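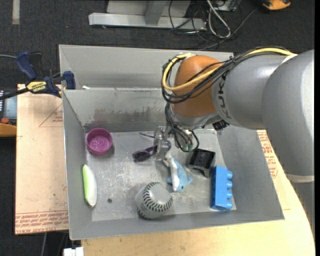

Every household I have ever been allowed to snoop in has a place where things go when they have no place. In my mother's house it was the second drawer down. In mine it is a box at the foot of the stairs, and last June I emptied it on to the carpet, meaning to be finished by lunch. Guides to tidying are fond of telling you to put like with like, and I would invite their authors to try it on a baseball, a toy dolphin, a bright blue building brick and a pair of dark purple sunglasses. The dolphin and the brick could go together as toys, I suppose, and the baseball might be let in on a generous reading. The sunglasses will have to start a category of their own, and a category of one is just a thing lying about.

I bring this up after reading a small book on home order by Yoshinori Kudo, lent to me by a neighbour in Lurbridge with what I took to be a pointed expression. Kudo is a calm writer. He holds that a house of 400 objects is a happy one, and that the mixed box is a failure of nerve. Every item in it, he says, is a decision put off. He is right about that, and I don't see the harm. I have put off 14 years of decisions in that box and most of them have gone away by themselves.

Consider the alternative. My sister, who lives over in Drostance, bought a set of 70 labelled tubs and filled them over a single bank holiday. It was a handsome sight. She now owns a tub marked CORDS (SHORT) and another marked CORDS (OTHER), and when she wants a cord she has to remember what she thought was short two winters ago. When I want a cord I go to the box. It takes a while, and on the way I come across a padlock, a foreign coin and half a set of dominoes, and I am usually in a better mood by the time I give up.

Children understand this perfectly well. Give a child a tub of bricks and you get a wall. Give the same child a brick, a bowl and a dolphin and you get a harbour, with a shipping dispute, which will run until bedtime – and possibly into the next morning, at a time I would call five and the child would call day.

My box went back to the foot of the stairs that evening with two things fewer in it. One of them I have since had to buy again.

Home | Essays | Letters | Archive | About
Contact the editor | © The Lurbridge Leaf | Back to top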